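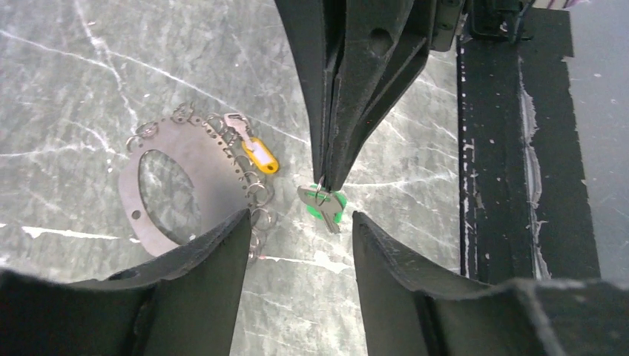
A key with a green tag.

So we've got a new place! Well, new to us. The flat in Fladomwood had been getting smaller every year (or we'd been getting more books, depends which of us you ask) and in June we finally handed in our notice and moved up the hill to Trerden.

I'd forgotten how much I hate packing. You start off all sensible, wrapping mugs in newspaper and writing KITCHEN on things, and by the last evening you're tipping a drawer of batteries, birthday candles and takeaway menus into a pillowcase. I found 2 tin openers. We'd been sharing a third one that barely works.

Necati Baysal lent us his van, bless him, and Esperanza came over to help with the sofa, which got wedged on the landing for so long that we stopped and had our sandwiches sitting on it. The chap downstairs had to climb over us to get his post. In the end the feet unscrewed, and down it went. I'm still missing one of the feet, so the left side is resting on a cookery book I never liked.

The new house is number 108, right at the end of the terrace, and it has a proper larder with a stone shelf! I've never had a larder. So far it holds one jar of pickled beetroot and the cat, who has decided it's hers. The bathroom is a horrible peach colour and will be the first thing to go, as soon as we agree on what to paint it. I want dark green, I've been told that'll be like washing in a pond.

The garden is mostly brambles, but there's a plum tree at the bottom and Kenneth Gillies from next door says it does well if you leave it alone, so that's one job I can manage. He also passed a bag of runner beans over the wall on our second evening, and we ate them with butter, sitting on boxes.

Still no curtains, so I'm up at five most mornings. If anyone has a spare pair for a wide bay window, do shout!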